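Vitamin A units, and why my spreadsheet was wrong

Last March I rebuilt the spreadsheet I use to track what I eat. The old one had a column for vitamin A in IU, copied from package labels years ago, and a second column in micrograms RAE, copied from newer labels. I had been converting one to the other with a single factor. That does not work, and it took me an embarrassingly long evening to see why. These are my notes, mostly so I don't have to work it out again.

Vitamin A in food comes in two main forms. Preformed vitamin A (retinol and its esters) is found in liver, eggs, dairy and fish oil. Provitamin A carotenoids, mainly beta-carotene, come from plants, and the body has to convert them. The conversion is inefficient and varies with the person and the meal.

RAE stands for retinol activity equivalents. The unit tries to put both forms on one scale. One microgram of retinol counts as one microgram RAE. For beta-carotene in food, it takes 12 micrograms to make one. For alpha-carotene and beta-cryptoxanthin it takes 24. Beta-carotene dissolved in oil, as in a supplement, is counted at 2 to 1.
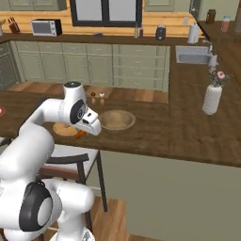
The old IU system treated the plant forms much more generously. One IU was 0.3 micrograms of retinol, or 0.6 micrograms of beta-carotene. Work through the arithmetic and 1,000 IU from retinol comes to 300 micrograms RAE, while 1,000 IU from beta-carotene in food comes to 50. Same number on the label, a sixth of the value on the current scale.

My spreadsheet multiplied everything by 0.3. For eggs and milk this was fine. For anything green or orange it overstated the result by a factor of six. I had been reading my totals as comfortably high for a long time on the strength of a bad multiplier.

The fix was to add a source column with three values: retinol, food carotene, supplement carotene. Each one points to its own factor. For mixed foods, such as a frozen lasagna with spinach, I no longer convert from IU at all. There is no way to recover the split from the total. I look for an RAE figure, and if there isn't one the cell stays blank. A blank cell is easier to deal with later than a wrong one.

Fat and cooking

Carotenoids are fat-soluble. They have to be released from the plant cells and then taken up along with fat in the small intestine. Eaten with no fat at all, a raw vegetable gives up only part of what it holds. Chopping, pureeing and cooking break down the cell walls and help. A little oil helps too. 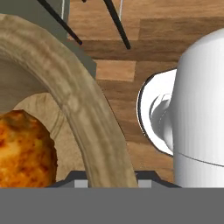
The RAE factors don't account for any of this. They are averages for a mixed diet. I tried adding a correction for cooked versus raw and removed it the same night. The published results I could find differ enough from one another that any number I picked would have been false precision. What I do instead is practical: if a meal is mostly vegetables, there is some fat on the plate. I don't record it as a separate variable.

Going by the label

The next problem was labels. In the United States the newer Nutrition Facts panel gives vitamin A in micrograms RAE when it gives it at all. It is no longer mandatory unless the vitamin is added or the package makes a claim about it. So a lot of plain foods now show nothing, where they used to show a percentage. The Daily Value for adults is 900 micrograms RAE. The earlier one was 5,000 IU. Percentages from the two systems can't be compared, and I deleted every row where I had written down a percentage without noting which panel it came from. There were 11 of them.

I had also been mixing "per serving" and "per 100 grams" in the same column. I now enter everything per 100 grams and weigh the portion. The kitchen scale has a resolution of 2 grams, and that is good enough for this purpose.
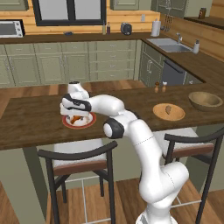

Portion size matters more than any of the conversion details. The entry I rely on most is raw carrot, and "one medium" in a food table is a fixed weight that the thing in your hand may not match. A whole carrot laid diagonally across a plate, like the one in the picture, tells you very little about its weight; thickness changes the result much more than length, as it enters the volume squared. Trim the tip and the crown first, then weigh. I used to weigh first and trim afterward, another small overstatement, always in the same direction.

Too much

The upper limit for adults is 3,000 micrograms a day, and it applies to preformed vitamin A only. Carotenoids from food don't count toward it. The body slows the conversion when it has enough, and the usual result of eating a great many carrots is a yellow tint to the skin, which fades.

Retinol is different. It is stored in the liver and it can build up. A single serving of beef liver can go well past the limit, so my sheet now has a separate retinol total next to the RAE total. Anyone who is pregnant, or who takes a retinoid drug, should get advice from a doctor and not from a spreadsheet belonging to a stranger.
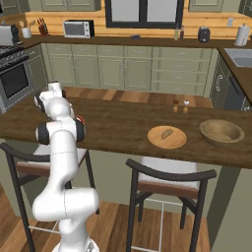
The kitchen island, dark wood counter.

Current state of the file

The sheet is now on version 13. The columns are food, weight, source type, RAE per 100 grams, retinol per 100 grams, and a note on where the figure came from. I still have to redo the section for dried fruit. Dried apricots in particular have two entries that disagree, and I suspect one of them was taken from a fresh weight. I'll check that before I start on vitamin E, where the IU conversion depends on whether the source is natural or synthetic.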